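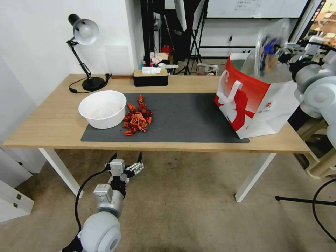

Last changed: Tue 10 July

I slept badly because of the heat, and at five I gave up and made coffee. The window to the yard was open the whole night and it did not help. In Itdale the summers were not like this when I moved here, or I was younger and did not notice it.

The morning went to the translation. Miklós Hegyi has written a memoir of 198 pages about his childhood in Kisitz, and I have promised to put it in English before December. Today I reached page 70. It is the chapter where his grandmother hangs peppers under the roof, and he uses for their smell a word which I can not find in any dictionary. I wrote to him and asked. He answered after lunch with one line: "It is the smell of a room where nobody has coughed yet." I laughed, but I still have no English word. For the moment I wrote "sharp" and put a mark beside it. 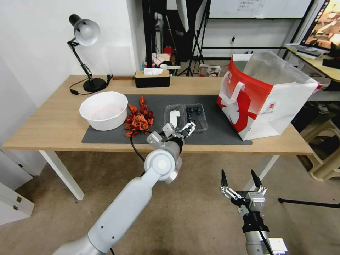 Chili peppers and blueberries on the mat.

His chapter made me hungry for food I did not grow up with. At home my mother used salt, dill and on holidays a little white pepper, and my father found the white pepper too much. The first time I ate a real chili I was already a student. I drank four glasses of water, and only later I learned that one should take bread or milk.

In the afternoon I walked to Rissanen to pay the bill for the shoes. The heel is good now, but the left one makes a small sound on stone. I did not complain. On the way back I met Hanne Keskinen at the tram stop, and we stood talking so long that she missed two trams. Her daughter will play in the orchestra at Misetti next month and Hanne is more nervous than the girl. I said I will come, if there are still tickets. She spoke also about selling the boat. She has said this every summer, but this time she has asked for a price.
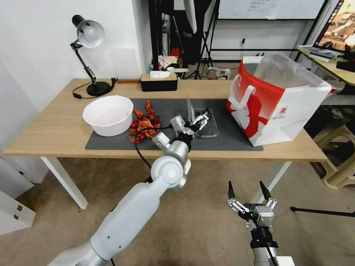

Red peppers again, with the bowl beside them.

In the evening I read the chapter once more from the beginning. The sentences about the grandmother are too long in my version. Miklós can put five things in one sentence and it still walks; mine sits down in the middle. I cut two of them in half and left the third one for tomorrow.

Must remember: call the dentist, return the library book, ask Hanne about the tickets.

Now it is past eleven and the air is a little cooler. There is some thunder far away over the lake, but no rain.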